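Hand-Held Gripper – Pre-Session Safety and Inspection Checklist, with Comments

Tillbridge workshop, unit Ross
Checked: Sep 29, 2019
Cycles on the counter at start of check: 3,456
Result: pass, with one item to watch

I do this check before every home session and I still enjoy it. A two-fingered gripper is such a tidy bit of mechanism, and a few minutes with a screwdriver and a cloth tell you a great deal about how it has been getting on.

1. POWER AND CABLE
Gripper switched off before hands go near the fingers: OK
Cable sheath free of nicks, whole length: OK
Plug seats with a click: OK
Comment: Run the cable through your fingers slowly, don't just look at it. I found a flat spot last time that I would never have seen. It was only the sheath and the new cable is lovely and supple.

2. FINGERS AND FRAMES
No cracks or whitening at the finger roots: OK
Both fingers move freely through full travel by hand: OK
No side play at the pivots: OK
Small screws on the finger frames all present and snug: OK, one nipped up
Comment: The screw nearest the root of the left finger took an eighth of a turn. It did the same in the last check, so I've put a dot of paint across the head and the frame. If the line is broken next time it comes out, gets cleaned and goes back with a drop of thread lock. Please don't lean on these screws. They are tiny and the heads round off very easily!

3. GRIP PADS
Texture still sharp on the inner faces: OK
Edges bonded down, no lifting: WATCH
Pads wiped with a damp lint-free cloth: done
Pads meet evenly when closed: OK
Comment: The lower corner of the right pad has just started to lift – you can get a thumbnail under it but not a sheet of card. Safe to use. I have a fresh pair from Parnska in the drawer and will fit them in October whatever the corner does in the meantime. Pads pick up fluff from bedding and soft furnishings faster than anything else we work on, so clean them again halfway through if you're on blankets.

4. OPEN AND CLOSE TEST
Five slow cycles, nothing between the fingers: OK
Five cycles on the foam block: OK
No squeak, grinding or hesitation: OK
Opening reads 100 on the Zornus display at full stretch: OK
Comment: Beautifully smooth today. If the reading falls short, look for grit at the pivots before you touch the calibration. Nine times out of ten a soft brush sorts it, and you've saved yourself a fiddly half hour.

5. HANDLE AND HAND POSITION
Handle tight, no twist: OK
Fingertips clear of the moving parts in normal hold: OK
Sleeves, lanyards and bracelets out of the way: OK
Comment: Try the hold you are really going to use, arm stretched out over the work, because your grip creeps forward as you tire. Swap hands or stop when you notice it.

6. WORK AREA
Floor clear where you will be standing: OK
Nothing sharp, hot or leaking among the items: OK
Any glass or mirrors noted before starting: OK
Room to step back: OK
Comment: A bed makes a very good work surface, soft enough that a dropped item comes to no harm. The one thing to mind is pushing the finger ends down into the covers – come in shallow, let the pads close on the item and lift straight. Small packets and flat packs are the best practice there is for this.
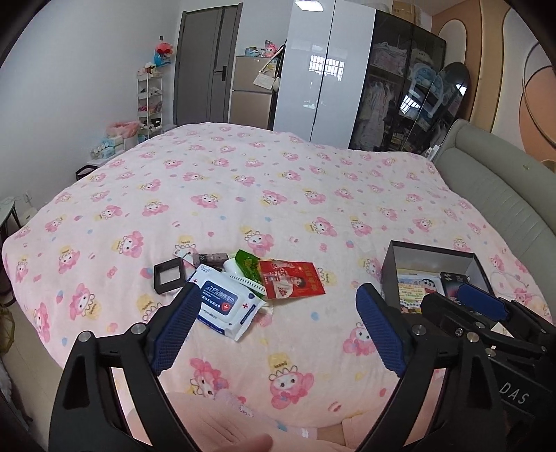

7. AFTER USE
Fingers left slightly open, never clamped shut: to do
Pads wiped and looked at again, right lower corner especially: to do
Counter reading written on the card in the case lid: to do
Comment: Leaving them open matters more than it sounds. Pads stored under pressure take a set, and then you get a little step in the grip that drives you mad for days. Bring the card back with the case, please, so the next check starts from the right number.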